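Progress report to the Nosside Community Fund
Flower table and table-setting program, Ekwueme House
Prepared by Babatunde Ogunleye, activities coordinator

Hello again to everyone at the fund, and thank you for your patience while I got this together. May was a very full month for us.

You'll remember the grant was $3,890, paid up front, to set up a regular arranging table for our residents and their families. So far we have spent $744 on artificial stems and greenery and another $500 on pots, boards and storage tubs, all bought through Ovisine, who were lovely about swapping a box of ivy that arrived in the wrong colour. The rest is set aside for the spring sessions and for the facilitator's hours.

We settled on artificial flowers after a fair bit of discussion (the hay fever sufferers won that one, and I can't blame them!). They can be pulled apart and started over as often as anyone likes, which suits people who are a little unsure of themselves at the beginning. The bright reds are the clear favourite, and I've had to tuck a few bunches away so the afternoon group gets a turn with them.

What surprised me was how much everyone enjoys the greenery. I had thought of the long grassy leaves as filler, something to pad out the back of a pot.

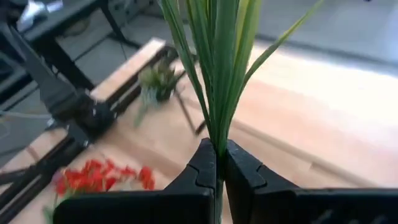 Now they go in first, and the colour gets worked in around them afterwards. A couple of our regulars have started making pots with no flowers in them at all, and I think they look terrific in the front hall.

We now run 6 sessions a month, mostly after morning tea, and families are welcome at every one. Nastero has offered us shelving at cost, so the tubs should be off the floor before the next report. I'd also like to order more of the tall leaves and a few smaller pots, within the existing budget, and would be grateful for your okay on that when you have a moment.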